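Ticket 276 — glossy worktop marks, shared kitchen
Opened January 27, 2026
Product: Rodama worktop, dark grey
Status: open

Hello Illitz support! I did ring first, but the queue was endless so I'm typing it all out instead. We've had the worktop since June and I do love it, only it shows every single thing that touches it. Sticky rings, greasy smears, fingerprints, the lot. I've been through the care leaflet twice and I'm still getting a cloudy film after wiping.

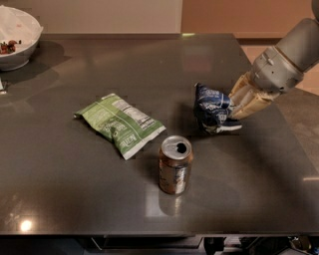
Snack time is when most of the marks turn up, as you'd expect in a kitchen that feeds 65 of us. I've tried warm water and a drop of washing-up liquid, then a dry cloth. The shine itself is fine — you can see the faint reflection of the drinks can right under its base — so I don't think the finish has worn away. My guess is crisp grease, and whatever dribbles down an opened can when people pour in a hurry.

Things I've tried so far: Pirzada spray (made it streakier!), plain vinegar and water (smelly, a bit better), and a microfibre cloth from the Ferkodeo pack, which left fluff everywhere. I gave each one 4 days.

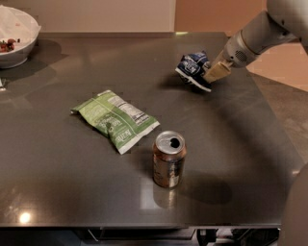
CATEGORY: Cleaning and care > Worktops

I'd picked "Damage" to begin with and the form wouldn't let me attach anything, so I've moved it over. Could you tell me whether the vinegar is safe to carry on with, and if you sell a polish that suits this finish? I'm happy to try a sample first. Please reply by email, as I'm hopeless at checking the portal.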